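Home > Laundry & Clothing Care > Knitwear

Do "wool wash" detergents do anything regular detergent doesn't?

Posted by tansy_lee
Wednesday, August 3, 2022

I've been buying Grivow Wool & Delicates for a couple of years on the advice of my mother-in-law, and the price has gone up again. A small bottle now costs more than the giant jug of the regular stuff. The label says it "feeds the fibers" and "restores natural softness." I have my doubts that a sweater can be fed.

What I own is mostly cotton and acrylic knits, plus two that are real wool. I wash them all the same way, cold, on the delicate cycle, in a mesh bag. They come out fine, but I've never tried anything else, so I have no idea if the Grivow gets the credit or the cold water does.

Is there any real difference, or am I paying for the sheep on the bottle? And if I switch, is there something I should look for on the label? I'd like answers from people who have tried both, please. I've already read the manufacturer's page and it reads like a shampoo ad.

3 replies | sorted by most helpful

pindrop_66

You're right to be suspicious, but there is one real difference and it's worth knowing before you throw the bottle out.

Wool and silk are protein. A lot of regular detergents have enzymes in them, and one kind, called protease, is there to break down protein stains like egg, blood and grass. It can't tell your dinner from your sweater. One wash won't leave you with a hole, but over many washes it can weaken the fibers and make them look dull. Regular detergents also tend to be more alkaline, and wool doesn't care for that either. So for your two real wool sweaters, yes, use something without protease. Check the ingredient list for the word, or look for "enzyme free."

For the cotton and acrylic, I'd stop tomorrow. Neither one is protein, so there's nothing for that enzyme to chew on. I've washed mine in whatever was on sale for years.

As for "feeds the fibers," a fiber that has been cut off a sheep isn't eating anything. What you're feeling is probably a conditioner, sometimes lanolin, sometimes a silicone. It coats the yarn and the coating feels nice. Some people like it. I find it builds up and makes cotton knits feel a little greasy by November, when I'm wearing them every day.

Where I think people do the real damage is drying, and no bottle will help with that. A wet knit is heavy. Hang it up by the shoulders and the weight of the water pulls it longer, and you get those little bumps where the hanger was. Press the water out in a towel without twisting, then lay the sweater out on something flat, with the body squared up and the sleeves out where they can't bunch.

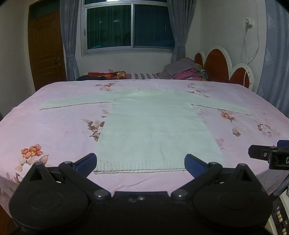 Measure it before you wash if you're worried about the size. I use the hem and one sleeve, write it on a scrap of paper, and pull the thing gently back to those numbers while it's damp. It takes 2 minutes and does more than any "shape memory" formula I ever paid for. Turn it over once the top side feels dry. If it's slow, put a fan on it. Keep it out of strong sun if you care about the color.

One more thing about the price. Look at how much they tell you to use. My last bottle of Briston Knit Care had 11 washes in it if you followed the cap lines, and I was getting nearly double that at half a cap with no change I could see. Cap lines are drawn by the people who sell the refills.

clomance_fan

I switched from Grivow to Clomance and my sweaters are SO much softer, I would never go back. Smells like pears too. Worth every penny imo

grumbling_weft

Agree with most of what pindrop said, except that I'd be careful with "enzyme free" on the front of a bottle. I've seen it on products where the back label was so vague I couldn't tell what was in there. Read the back. If the maker won't list the ingredients, I put it back on the shelf.

Also, the Petridis site has a page claiming their wool wash was "proven over 3,000 washes." I wrote to them and asked what they washed, in what machine, and compared to what. I got a coupon in reply – no answer to any of the three. It may well be a decent product. I just don't know, and neither does anyone reading that page.

For what it's worth I use plain baby shampoo on wool, a small squirt in a sink of cool water, and rinse until it runs clear. Not much lather needed. I've had the same gray cardigan through several winters that way and the elbows gave out long before the rest of it did.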